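February, after supper

Blue egg day! I've been waiting all week to write that down.
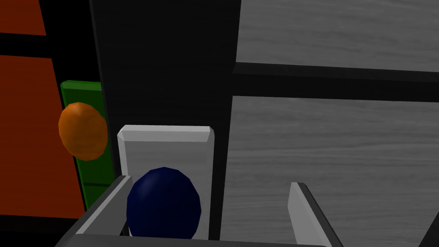 ## What the arm is up to

We're still in the simulator, and I'm still hooked. The kitchen in Fornik is nothing fancy - wood-grain fronts, black trim, a bit of brick red on one side - and the things to tidy are plain shapes, a blue egg, an orange one, a gray block. I used to think of these as toys. Then I spent an afternoon trying to write down how I pick up an egg at home and gave up after 8 lines, so I have a lot more respect for them now.

The blue one is my favorite because it's awkward. Faceted shell, no flat sides to speak of, and a block right behind it to bump into. Clima (our planner) wants to come in from above and close the fingers low down. Stistar, the older one, always went for the widest part, and I must have watched it squirt eggs across the floor for most of the winter.

Ran 2,240 tries overnight on the Sandhu machine. It took almost 60 minutes just to load the logs this morning and I didn't mind one bit, I made toast and read them as they came in.

## So, can it do my dishes?

No, not yet. I keep getting asked at home and I keep saying the same thing. A rendered egg doesn't crack, and my real cupboard has four lids that fit nothing and a drawer that sticks. Cups I'd bet on soon. Laundry, I have no idea - socks scare me.

But putting a few odd things back on a shelf, in a kitchen it knows? I think that's close, closer than I'd have said last year, and I was grinning at the screen like a kid.

Tomorrow: slower closing speed, and move the block a little nearer. Also buy eggs, we're out.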